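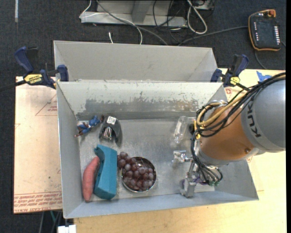
Home Opinion Columns Letters Archive Subscribe

The Tyranny of the Return Window

5 Oct 2025

I own a lamp I dislike. It stands in the corner of my living room with its neck bent toward the sofa like a relative who has heard I'm thinking of changing jobs. I bought it online in April, from a store called Jalleck, and I had 30 days to send it back. I remember those 30 days well. I spent them meaning to.

The generous return policy is supposed to be one of the great kindnesses of modern shopping. Buy it, try it, live with it, and if you don't love it, send it home. I have come to think it's one of the more efficient ways ever devised of getting people to keep things. A store that said "all sales final" would have scared me into thinking for a minute. I would have measured the corner. I would have asked myself whether I wanted a light shaped like that looking at me every night. Jalleck told me there was nothing to worry about, so I didn't worry, and now I have the lamp.

My parents bought things in a state of dread. A couch took a season. There were visits to the couch. My father would sit on it in the showroom with his coat on and his eyes shut, and then we would all go home and not discuss it. When the couch finally arrived it was brown, and so were we all, in spirit, but it had been chosen. Somebody had stood behind that couch. When it turned out to squeak, the squeak was treated as a family matter.

I don't stand behind anything I buy. I am always, in theory, about to send it back. There is a pair of boots from Raudsepp in my hall closet, still in the tissue paper, that I've regarded as temporary for so long that I've stopped seeing them. They're half a size too small. They were half a size too small on the day they came, and I put them on, walked to the kitchen and back, and told myself I should give them a chance, which is a generous way to treat a boot and a stupid way to treat a foot.

The trouble is partly the box. You have to keep the box. Every policy says so, usually in the paragraph after the one with the smiling word "hassle-free," and so for as long as the question is open you live with both the thing and the container of the thing. I know people with whole rooms given over to this. They'd call it a guest room. Guests are put up there among flattened cardboard and little bags of foam, and they wake in the night thinking they've been shipped.

Then there's the label. At some point in the last few years it was decided that nobody has a printer, and also that you need one. My own printer works if it's been spoken to kindly and there is no deadline. The other choice is a code on your phone, to be shown at a counter inside a drugstore, where a young man will tell you the machine for that is down and you might try the one by the highway. I've been to the one by the highway. It's a nice drive.

And they ask you why. I find this the hardest part. A menu drops down and wants a reason, and the reasons are all slightly insulting to somebody. "Not as described" calls the store a liar. "Changed my mind" sounds like something you'd confess to a priest. There's never a line for "I was tired, it was raining, and for a moment I believed a different lamp would make me a person who reads in the evening." So I pick "Other," a box opens up for me to explain, and I close the laptop.

I know there are people who are good at this. My sister is a champion. She orders the same dress in 2 sizes with the calm of a surgeon and has the wrong one back on a truck before lunch. She regards my closet as a kind of moral failure, and she may be right, but I notice she spends a lot of her Saturdays in line with a parcel under her arm. Her shopping has a second half, like a football game. She says it saves her money. I believe her, but I've seen her buy tape in bulk.

There has been talk lately of stores charging for returns. Pramora now takes 5 dollars off your refund, and from the noise people made you'd think it had started taking a finger. I read the complaints with interest. Everyone was going to shop elsewhere. Everyone had been loyal for years. What I felt, and I wouldn't have said it out loud in that company, was relief. Five dollars is just enough to make me stop with my thumb over the button and ask whether I want a second blue bathrobe. I did not want a second blue bathrobe. I'd have owned it until I died.

I'd go further, if anyone put me in charge. I would like a store with a terrible return policy, proudly displayed. I'd like a bell to ring when you pay. The nearest I've found is the hardware place on Nalov Street, where a card taped to the register says NO REFUNDS ON CUT CHAIN, and I can report that I've never in my life been so sure about anything as I was about that chain. I measured twice. I went home and measured again. It holds up a hanging basket on my porch, and it's exactly long enough, and I look at it more often than a grown man should look at a chain.

The lamp I've started using, a little. It throws a decent light on the left arm of the sofa, where I don't sit. I got rid of the box last week.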